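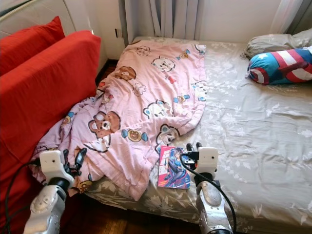
Warkthorpe family rooms: progress report to the Wusano fund, July

Bedding and soft furnishings

The grant for this line was 3,669 pounds. We have spent most of it, and I am less sure than I was in the spring that it was all well spent.

The children's bedding has gone down well, by which I mean that families have not complained. The pink quilted comforter with the bear and rabbit faces is popular. Whether it will stand a year of weekly washing is another matter. Mittal, who supplied it, say 100 washes. I would like to see that before we order more.

The patterned fitted sheets are a fair buy. They still crease, and the "no iron" claim in the Ravitz catalogue should be ignored.

I argued against the red sofa and have not changed my mind. It stands too close to the bed, the gap to the floorboards is awkward to sweep, and the colour will show every mark. Parents do sit on it, I grant.

The Captain America bolster came out of the extras budget, as did the comics. The comics get read, often in bed. The bolster is mostly decoration beside a plain grey pillow that does the real work.

Curtains: fitted, light grey, with sheers. They were 213 pounds over the first quote and I have asked for an explanation in writing.

Still to do: spare covers for 2 rooms, and a proper laundry log. The feedback forms are too few to prove anything, so I have left out the satisfaction score you asked for. It will go in the next report if enough forms come back.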